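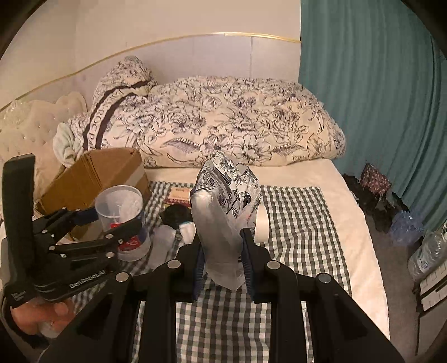
Crumpled clear bag and a bottle with a measuring cup on top, over a gingham blanket.

Clanholm Club Tennis Results

Welcome, and thank you for stopping by! This folder holds the results of 2212 singles and doubles matches from the Clanholm weekend league, typed up from the old paper scorecards over a good many evenings (and a good many cups of tea). It covers 725 players from the Ronau, Omari and Cairns clubs, going back to the 2000 season, when the three clubs first agreed to share a fixture list.

What you get

There are 2 files. The first is matches.csv, with one row per match: season, section, home club, away club, player codes, set scores and court surface. The second is players.csv, which gives each code a home club and the first season that player turned out. Names have been left out on purpose, so please don't try to work them back in.

Things to know before you start

Scores are always written with the home side first, even when the home side lost. A match stopped by rain has an R in the last column and keeps whatever score stood at the time. Cairns resurfaced its courts partway through one season, so the surface column for that year is a bit of a muddle, and I would leave it alone if surface matters to you. Tiebreak points are missing from most of the early cards.

Using it

Any spreadsheet program will open both files. You are welcome to share them and build on them, as long as you mention the Clanholm league somewhere. New results go in every February, once the last of the cards has come back to me, and corrections are very welcome at any time of year. Please send the season and section along with them!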